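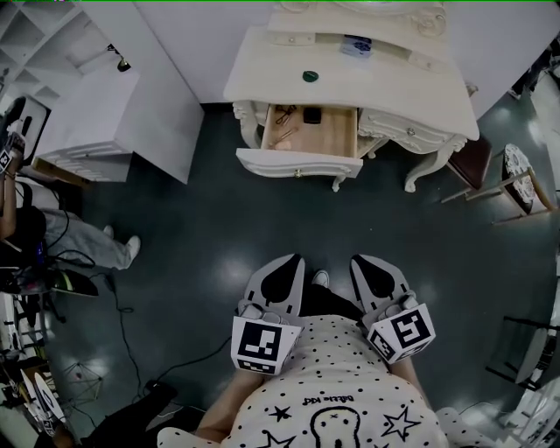 Morance opens leadership program for first-time supervisors

Morance, the training and coaching firm, has opened enrollment for a new program aimed at people in their first year of managing others. The company announced the program on 08/01/2026 and said the first group will start later in August.

The program is called Skonadano and runs for 12 weeks. It is limited to 70 participants, who will be split into small groups that keep the same coach from start to finish. Sessions are held online, with two in-person days in Dundthorpe, one in the opening week and one at the end.

Zinhle Baloyi, who heads program design at Morance, said the course was built around one subject: how new supervisors handle regular one-on-one meetings with the people who report to them.

"Most courses for new managers try to cover everything in two days," Baloyi said. "People go home with a binder and they still have a meeting with their team the next morning that they don't know how to run. We wanted to stay with that meeting for a while."

Participants are asked to hold a one-on-one with each direct report every two weeks during the program. They keep short notes on what was discussed and what was agreed, and bring a question from those notes to the group call. Names and personal details of employees are left out. Coaches do not sit in on the meetings themselves.

Morance ran a pilot last year with 117 supervisors from warehousing, retail and office jobs. Of those, 100 finished. Eduard Zeman, who managed the pilot, said most of the people who dropped out did so in the first month, and that workload was the reason they gave most often. The weekly reading has been cut in half as a result, and the group calls have been shortened from 90 minutes to an hour.

Zeman said the pilot also changed the order of the material. Giving critical feedback was originally covered in the second week. It now comes in the sixth, after units on setting an agenda, listening and following up on promises.
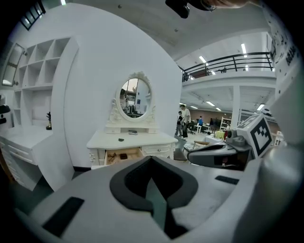

"They were having the hard conversation before they'd had a single ordinary one," he said. "It went badly for several of them, and they told us so."

One of the pilot participants, Ľubica Tóth, moved from a scheduling desk to running the department a few months before she signed up. She said she had been canceling one-on-ones whenever the week got busy.

"I thought I was giving people their time back," Tóth said. "My team thought I had no interest in talking to them. I heard that from one of them in the third meeting, and I still think about it."

Tóth said she now keeps the meetings to 25 minutes and moves them to another day if something comes up — she does not drop them. She will return in the new round as a peer guide, a part-time role open to people who completed the pilot.

Employers can enroll staff directly, and individuals may apply on their own. Those who apply on their own need written confirmation from their employer that they will have time for the biweekly meetings. Applicants must have at least two direct reports and must have been in a supervising role for no more than a year. Morance said it will consider people slightly over that limit if places remain.

Among the first employers to commit is Hájek, a family-owned distribution business, which is sending shift leads from two of its sites. Owner Boris Hájek said the company had promoted from the floor for years without offering much support afterward.

"We picked the people who were good at the work, and then we left them alone with it," Hájek said. "Some of them asked to go back to their old jobs. I would like to see fewer of those requests."

Hájek said shift leads will be paid for the hours they spend on the program, including travel to Dundthorpe, and that the company will review the results before deciding on a second group.

Otakar Hudec will lead the coaching team. He said coaches will check in with each participant by phone midway through, and that a follow-up call is planned three months after the last session. Attendance at that call is optional.

A second round is planned for next year, but dates have not been set. Applicants who do not get a place this time can ask to be put on the waiting list — they will not have to fill out the form again. Applications are handled through the Morance office, and the company said it expects to reply to all applicants within a week.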